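Festley Laundry & Linen Forum > Shop Floor > Equipment and Automation

Thread: Folding arms on the sorting side, five months in

pressgang_mo
Tuesday, July 26, 2022

A few of you asked in the tunnel finisher thread how we're getting on with the arms, so I'm moving it over to its own thread before the mods tell me off.

Background for anyone new: Gwynne is a mid-size workwear and linen plant. I run the small-piece side, which means everything that doesn't go on a hanger or through the ironer. Cloths, aprons, soft odds and ends, all the stuff that comes out of the dryer in a knot. In February we started with two-arm benches from Pusero. One bench to begin with, and now a second.

The job is simple to say and a pain to do. A piece comes in a basket, it has to be taken out, opened up and laid down so the next person can fold it and check it for stains and tears. Opening up is the part that wrecks your hands. I did it for years and I still can't make a fist first thing in the morning, so when I say I love these things please understand where I'm coming from!

They are slow. I'll say that before anyone else does. One of my folders can open a cloth with a flick while the bench is still deciding where to grab. But it keeps going through lunch, and the crew has swapped the worst hour of the day for checking and mending, which most of them like a lot better. Last week the two benches did 2436 pieces between them. The week we started, with one bench, it was 689, and I was thrilled with that.
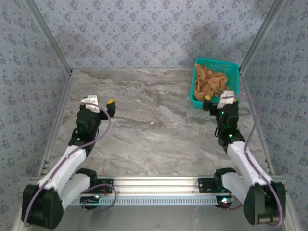
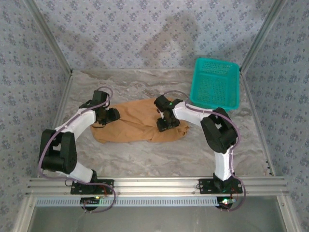
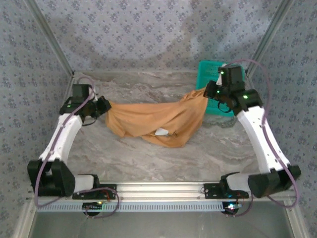
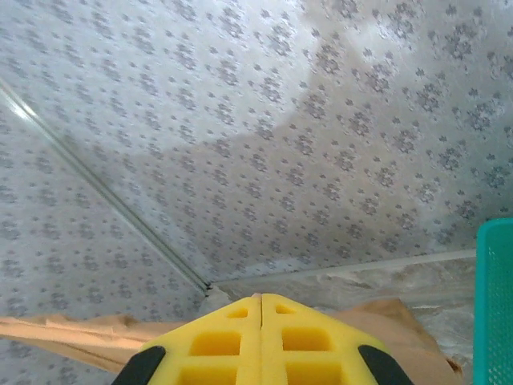 Small-piece bench at Gwynne. The last one is the view from a wrist camera.

What I'd point out to anyone thinking about it is the third one, with the cloth held up between both grippers. Getting hold of both ends is the whole game for us. One end is easy. Finding the other end in a bunched-up heap took weeks of people guiding the arms through it by hand, and the people who did the guiding were my folders. I think that made all the difference to how it went down on the floor. They talk about "teaching it" and they get pretty competitive over who taught it what.

Ask me anything, I could go on about this all day.

steam_and_starch
Great post. What's with the walls? It looks like somebody's guest bathroom in there, and I mean that as a compliment.

pressgang_mo
Ha, I'm very fond of the little flowers. We've got it up the back and both sides.

coldwater_kit
I'm glad your hands are getting a rest, but I'd like to hear about hours. We had a vendor in last year with a folding machine and the talk was all about helping the crew, then two temp lines quietly didn't get renewed. "Swapped the worst hour for mending" sounds nice. Is it the same number of people doing it?

pressgang_mo
Fair question. Same number on my side, and nobody's hours have been cut. I can't promise you what the office does next year and I told my crew the same thing. What we did get in writing is that anyone moved off opening keeps their rate, and that the mending time counts as skilled work. That last part took some arguing. Mending used to go out to a contractor, so there was work to bring back in. A plant that already mends in house might be in a different spot.

coldwater_kit
OK, that's a better answer than I was expecting. The rate thing should be in every one of these deals. I still think "same number of people" only means something after a couple of years, but thank you for being straight about it.

lintfilter77
2436 in a week across two benches isn't much. We'd clear 1000 small pieces in a shift with a couple of good folders. I'm not seeing how it pays for itself.

pressgang_mo
If you only count pieces it doesn't, yet. We count sick days too. Wrists and thumbs were my biggest headache every winter – people off for a week, back for two days, off again. I don't have a full year of numbers so I won't make claims, but the mood at the end of a shift is different and you can see it in how people walk out the door.

ironer_three
I work opening and folding, at a different plant, and I want to put in a word for the other side. Opening is boring, sure. It's also when we talk. Everybody stands at the same table with their hands busy. When we got a Fleltik sorter the table went away and so did the chat, and two people I'd worked next to for years ended up at opposite ends of the building. No one planned it. It wasn't in anybody's spreadsheet.

pressgang_mo
Oh, I'm so glad you brought this up. We ran into the same thing in the first month. Mending was set up in the back room on its own and it was dead quiet in there. We pulled the mending table out and put it beside the bench, so now whoever's refilling baskets is standing right by the menders. It's louder than it ever was. I'd say plan where people will stand before you plan where the machine goes, and ask them first.

ironer_three
I'm going to show that to my supervisor. Thanks.

steam_and_starch
Practical one from me. Which pieces does it hate?

pressgang_mo
Anything thin and stretchy! It'll pinch fine and then the piece just gets longer and longer and the far edge never shows up. Slippery linings too. Flat cotton is easy. Aprons with strings go to a person, always, we don't even try. The basket matters more than I thought as well: if it's crammed full, two pieces come out together and then somebody has to step in. So we fill them light and refill more often.

lintfilter77
How long to train a new person on it?

pressgang_mo
30 minutes for loading, stopping it and clearing a snag. Guiding it through new pieces is more like learning to drive, some pick it up in a day and some never enjoy it, and we don't make anyone do it. My best teacher is also my slowest folder. She's very patient with it.

coldwater_kit
I'd come and look at it if you do visits. Still skeptical, but I'd like to talk to the folders.

pressgang_mo
Please do! They'd love it, and I'll stay out of the room so you get the real story. Send me a message and I'll ask the front office which mornings work. Wear flat shoes, the floor by the dryers is slick.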